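Arnance posted the results of their reader poll for best animated series ever. 2,640 ballots, one winner, and a comment section that will be studied by historians of grudges.

I have been reading it since breakfast. A thread, because I have feelings and a lunch hour.

First, the rules. You got two votes. Just two, for the whole history of the form. I spent one on a show I love and one on a show I wanted to beat another show. I suspect this is how everybody votes for everything.

The winner is Vallano, and fine. Vallano is good. It has the train episode. It also has a second season in which the lead character learns to fence for eleven episodes and then never fences again, but people forgive a lot for a train.

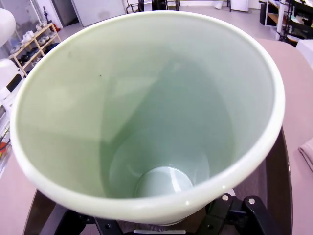 Sindel came in second by 79 votes. If you know any Sindel fans, check on them today. Bring soup. Do not bring up the ending.

(The ending is bad. I say this as someone who owns the box set and the other box set.)

My actual complaint is about eligibility. To get on the ballot a series needed a "complete home release," and that knocks out half of what I watched between the ages of nine and fourteen, all of it taped off a channel that also showed tractor auctions.

So no Lantern Dogs. No Harbor Nine. A whole childhood disqualified on packaging.

I asked about this in the comments, politely, and got a reply from Dalia Kairys, who ran the poll. She said the write-in box was there for exactly that. I had not seen the write-in box. It was under the newsletter signup, where I do not look, as a matter of principle.
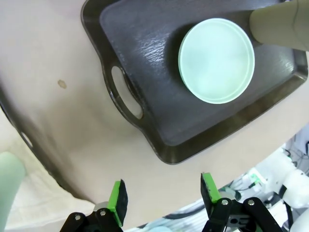

There were 523 write-ins. Dalia put up the list and it's the best thing on the site. People wrote in movies. People wrote in a cereal commercial. One person wrote in "the original Sindel," and there is only one Sindel.

Somebody wrote in Grīnberga, which is a stop-motion thing with no dialogue where an old woman repairs a roof. I looked it up thinking it was a joke.

It was not a joke. I watched three of them standing up in the kitchen with my coat on. The roof leaks. She fixes the roof. Later in the episode there's a goose. I would now like Grīnberga to be in the top ten and I'm annoyed that I have no votes left to give it.

For the record, both of my votes were wasted. My favorite came in at 31. The one I wanted to sink came in at 6, up from 9 last time. I choose to believe these facts are unrelated.

A few people have asked what my favorite was. It was Moth Station. You may now all tell me that you "could never get into it." Get in line behind my brother, my dentist and both of my former roommates.

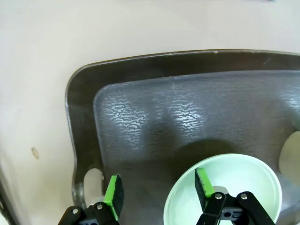 Things in the top twenty I will defend at a party:
- the cooking one
- the one with the submarine, but only the dub
- Vallano, until someone mentions fencing

Things in the top twenty I will leave a party over:
- number 6

Also, can we talk about how four of the top ten are from the same three years? I don't believe those were the best three years in animation. I believe those were the years when the people voting were twelve. I include myself. If you'd polled me at twelve I'd have given you the same list in worse handwriting.

Someone in my replies says polls like this are meaningless and we should all just watch what we like. Correct. Mature. Please get off my thread.

Update: the Sindel people have asked for a recount. Dalia says no. The Sindel people have made a spreadsheet.

Update to the update: the spreadsheet has an error in it and would put them in third. I am not going to be the one to tell them.
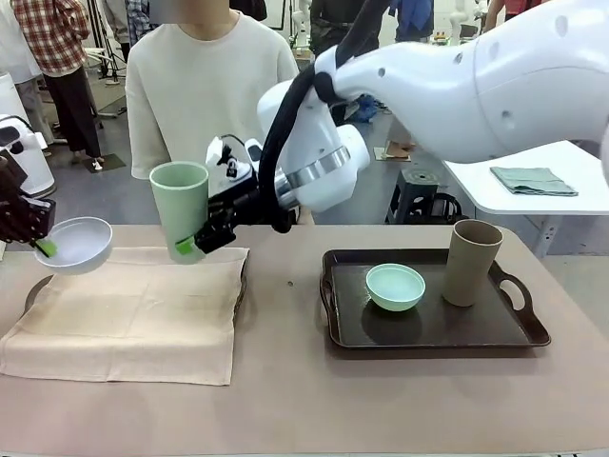 Bowl in the gripper, beige cloth underneath.

OK, lunch is over and I've got four more Grīnbergas to get through tonight. My coworker wants to know if you have to watch them in order. I said yes, with great authority, and I have no idea.

If they run it again next October I'm reading the whole page first, newsletter box and all. And I'm voting for the goose.

Contact | © 2024 | Back to top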